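Recherche opératrices et opérateurs pour démonstrations de gestes - atelier Flimirska

Publié le 11 janvier 2025

Bonjour ! Je m'appelle Kazimír Murín, je m'occupe de l'équipe démonstration chez Flimirska, et je cherche six personnes pour nous rejoindre. Aucun diplôme demandé, aucune expérience en robotique non plus. Il me faut des mains patientes et des gens qui osent dire quand quelque chose ne va pas.

Le contexte

Chez nous, on remet en état et on reconditionne de la petite vaisselle et des accessoires de cuisine. Depuis octobre, deux bras automatisés Plarniser font une partie du tri à l'atelier d'Erkbridge. Ils ont appris à partir de gestes humains, et ces gestes, c'est nous qui les faisons, une pince dans la main, encore et encore (oui, ça finit par rentrer dans les rêves).

Je préfère en parler tout de suite : le poste de tri de nuit a disparu. Les collègues qui le tenaient sont passés au contrôle, à la réparation ou dans mon équipe. Certains sont ravis de ne plus travailler à trois heures du matin, d'autres regrettent la prime, et je les comprends. Le sujet revient à chaque réunion et vous aurez le droit de donner votre avis dès la première semaine.

Le travail

Vous portez un appareil sur la tête, vous tenez une pince et vous refaites des gestes de tous les jours : saisir, poser, ranger, ouvrir. On travaille à plusieurs dans la même pièce, alors on apprend vite à se parler. Un bon geste est lent et régulier, et le vôtre sera raté au début - le mien l'était aussi.

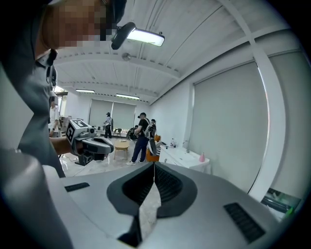
Ce qu'on propose

- Un contrat de six mois, 28 heures par semaine, renouvelable
- Une prime d'arrivée de 489 euros, versée avec le premier salaire
- Une vraie pause toutes les cinquante minutes, et on la prend
- Trois jours de formation payés, avec Voß, notre prestataire ergonomie
- La possibilité de passer ensuite au contrôle ou à la maintenance

L'an dernier, l'équipe a enregistré plus de 4 000 démonstrations. Je ne vous fixerai pas de quota individuel, j'ai essayé une fois et tout le monde s'est mis à bâcler, moi le premier !

Pour candidater

Envoyez-moi quelques lignes sur vous, un CV si vous en avez un, et vos disponibilités. Si vous avez une douleur au poignet ou à l'épaule, dites-le, on peut adapter les séances. Je réponds à tout le monde, parfois un peu tard. Ensuite, on se voit une heure à l'atelier, vous essayez la pince et on discute autour d'un café.

Kazimír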